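**Bowl or tray for the small stuff on the table?**

**levente_p**
I have a small wood table and want a fixed spot for everything that lives on it. Right now that means a steel bowl, a teal cup, a can and a white bottle with a silver cap.
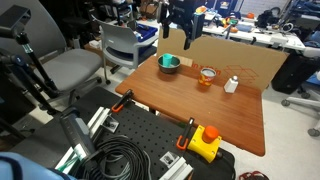
The table is a Kelemen, bought used in September for 30 dollars. My plan is to keep the cup in the bowl and line the rest up along the back. Does anyone do it differently?

**gulyas_e**
I wouldn't put the cup in the bowl. Then you can't use the bowl without moving the cup first. Set it right on the wood. 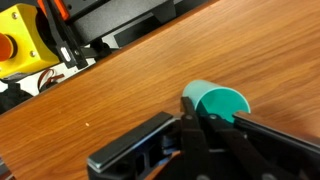

A wipe with a dry cloth once a day is enough for that kind of finish. I've had mine for more than 200 days with no rings.

**todor526**
Disagree. A light plastic cup on bare wood gets knocked over every time someone reaches past it. In the bowl it stays put, and you pick up both at once when you clear the table. 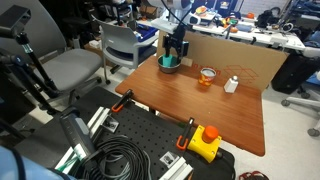 I'd keep the can away from the front edge too. Same for the bottle.

**gulyas_e**
If it gets knocked over, buy a heavier cup. Vondo has them.

**aranka_d**
Either works. What is the cardboard for? If it's only there to stop things from falling off the back, a strip of molding would take less room.

**levente_p**
Yes, it keeps things from going over the back. I'll look into molding. Going with the bowl for now.
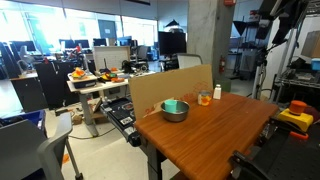
*Cup in the bowl, can off to the right, cardboard still up.*

**todor526**
Good. Leave it two weeks and see.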